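Mobile Release Engineer (older device support)
Skustico - Jusari office or remote
Reference: 1203

Skustico maintains Claltlow, a note and calendar app for phones and tablets. The current version runs poorly on handsets with limited memory, and the team is preparing a reduced build for owners of older hardware. We are hiring one engineer to take this build from prototype to public release.

Duties
Profile startup time and memory use on the supported device list.
Remove or replace features that exceed the 300 MB memory limit.
Maintain the update path from earlier versions, including interrupted downloads.
Triage crash reports from the beta group (3000 accounts) and write the release notes. 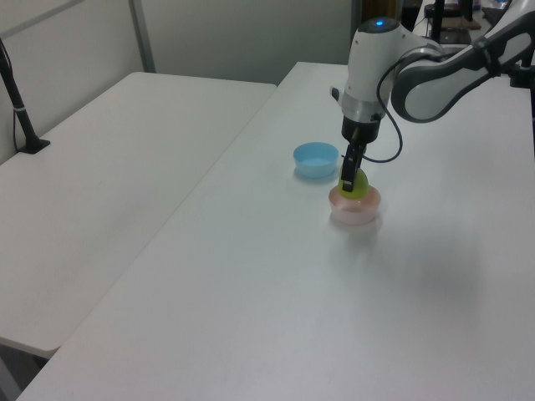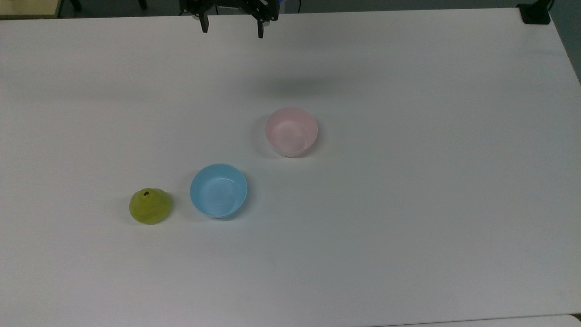

Gripper over a white table, two views

Requirements
Four years of work on native mobile apps, with at least one app shipped to a public store.
Working knowledge of memory profilers and automated builds.
Clear written English. Most decisions are recorded in tickets - calls are kept short.
Experience with the Vieira sync library is useful but not required.

Terms
Full time, permanent. The release rotation includes one Sunday in every six, paid at the overtime rate. Test devices are supplied. Work starts in November.

To apply, send a resume and one code sample to Anderson Lacerda, mobile lead, quoting the reference above. Code samples should not exceed 10 pages. Selected applicants will complete a two-hour paid exercise followed by one interview.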